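How to Buy a Robot Arm (When You Have Saved Up, and Then Saved Up Some More)
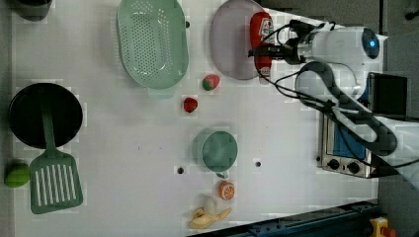
First, decide what job the robot will do. "Everything" is a popular answer, and a very expensive one.

Next, make a list. The Merneo arm costs 2000 dollars. Does that include the gripper? It does not! The gripper is 817 dollars — so you could buy just the arm and wave at people.

Add them up and you get 2817. Now keep some money back for cables, a sturdy table and a big stop button. Grown-ups call this a budget. It is a list of things you forgot the first time.

Last, plan where it will go. Measure how far the arm reaches, then move your lunch.

Comments (2)
Prirnel: I have 3 dollars. Is there a smaller one?
Um: my brother wants to know if it does homework

More to read
Why Do Robots Need Elbows?
What Is a Spare Part?

Contact | © Rekbridge | Back to top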